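1/ Notes on output checks for therapeutic ultrasound units, February 2018. Mostly for clinics that run two or three machines and send them out once a year.

2/ The display shows what the generator is set to deliver. It does not measure what leaves the head. A worn crystal or a bad cable can drop the output with no error code.

3/ We went through the service log at Jesener: 639 checks, all bench units with 1 and 3 MHz heads. 91 were outside tolerance on power. Most of those read low. Low units get reported as "patient feels nothing," if they get reported.

4/ Method: radiation force balance, degassed water, head centered over the target and level. Let the water settle before zeroing. Record the temperature. Tap water straight from the faucet will give you bubbles on the face of the head and a low reading.

5/ Check at several settings. Santeri Hirvonen tests at 20, 50 and 80 percent of maximum and plots the three points. A straight line with the wrong slope is usually calibration. A line that bends at the top is usually the head or the output stage.

6/ Check the timer too. Sânziana Tudose found a unit in January with correct power and a timer running long. The dose was wrong anyway.

7/ Swapped heads are a common fault. Many generators are calibrated to one head by serial number. If you own two of the same model, label the cables at both ends — paint pen holds up better than tape.

8/ The drops-of-water-on-the-face test shows that something is vibrating. It gives no number. Do not write "pass" in the log on the strength of it. 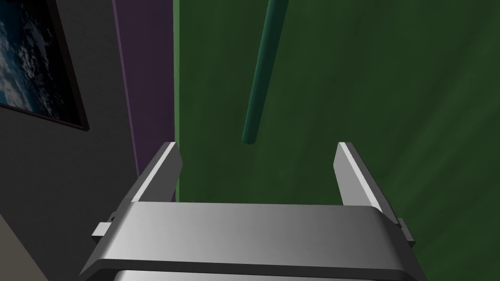

9/ Last item is repeatability. Holding the head by hand adds more spread than the balance does, so use a fixture. Two flat upright fingers, parallel, with a wide gap between them, is the layout I would start from for the larger heads. Add a soft liner and keep the grip on the housing, clear of the face. Then take five readings and log all five.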